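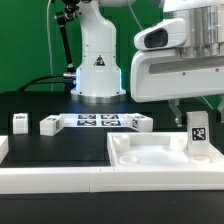
2 min read

Home | Courses | Log Management | About Us | Contact

About Kudmont Training

April 12, 2026
By the Kudmont course team

Kudmont teaches operations and support staff how to collect, search and store log data. We are based in Cledurby and run courses in our own rooms, at customer sites and online.

Our main course is Log Management Foundations, which takes 3 days. Learners set up log forwarding on a test network, write search queries, build saved views and decide how long each type of record should be kept. Each learner gets a separate account on Stuvitz, the log search tool we use in class, and keeps it for 10 weeks after the course ends.

A shorter course, Reading Application Logs, is meant for service desk teams who need to find an error and pass it to the right developer. No programming knowledge is needed.

To date 2,957 people have completed a Kudmont course. Course notes are updated each April, and past learners can download the new version free of charge.

Private courses start at £800 per group per day. Travel outside the Cledurby area is charged separately. Bookings and invoices are handled by our office at Brophy House, and purchase orders are accepted.

Print this page | E-mail this page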